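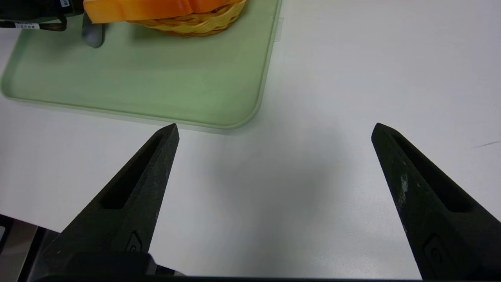 Bonjour à toutes et à tous, et merci d'être restés jusqu'au dernier créneau avant le café. (Attendre que la salle se pose. Remercier Youssra Filali pour l'invitation et, si elle est là, pour le train.)

Je vais vous parler d'une chose assez modeste, mais qui nous a occupés une bonne partie de l'année avec Aminu Usman et Rakiya Adebisi : comment choisir les démonstrations que l'on donne à un robot à deux bras quand on veut qu'il apprenne à manipuler des objets de table, du pain, des corbeilles, des plateaux, toutes ces choses que nous attrapons le matin sans y penser.

Notre point de départ, c'était le jeu Nildale, que certains d'entre vous connaissent : 1 773 démonstrations téléopérées, enregistrées avec les caméras de poignet et la caméra de tête. C'est beaucoup, et nous en étions très fiers ! Et puis Aminu a entraîné le même modèle sur un sous-ensemble de 148 démonstrations, choisies une à une, et la courbe est venue se coller à celle du jeu complet. J'ai cru à une erreur de script. Nous avons tout relancé un dimanche, avec une autre graine, et nous avons retrouvé la même chose.

(Laisser la courbe affichée un moment. Ne pas lire la légende.)

La méthode, que nous appelons Allska, tient en peu de mots. On regarde pour chaque démonstration ce que voient les caméras de poignet dans les instants qui précèdent le contact, et on garde celles dont les approches se ressemblent le moins. On ne regarde presque pas la suite du geste, ce qui a beaucoup surpris Rakiya, et moi aussi, je l'avoue.

(Diapositive suivante. Boire un peu d'eau.)

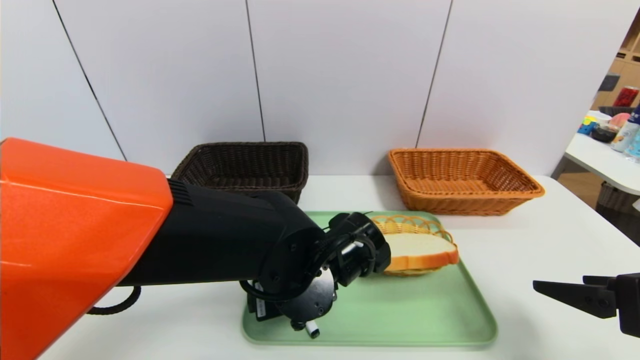 Trosico, novembre

Voilà donc le montage, côté caméra de tête. La tranche de pain est dans la petite corbeille ovale, la corbeille sur le plateau vert pâle, et la pince de gauche arrive presque à l'horizontale. Ce sont ces approches-là qui manquaient dans nos premières sélections : nos opérateurs, par confort, descendaient volontiers par le dessus, et le bord tressé n'était alors jamais vu de côté.

(Si on me demande pour les deux corbeilles rectangulaires derrière : elles font partie de la consigne de rangement, j'y reviens à la fin s'il reste du temps.)

Pour l'évaluation, nous avons fait 200 essais par modèle, répartis sur 24 dispositions de la table. Sajib Haque tirait les dispositions au sort et ne savait pas quel modèle tournait. Je le dis un peu lourdement, mais la question revient à chaque fois, et c'est une bonne question.

Les limites, maintenant. Un seul site, une seule paire de bras, et des objets rigides pour l'essentiel. La version de Musa Briggs, qui pondère au lieu de trier, marche mieux que la nôtre sur les objets souples. Lui laisser la parole s'il lève la main, il l'explique bien mieux que moi.

(Dernière diapositive : remerciements, adresse du dépôt. Questions.)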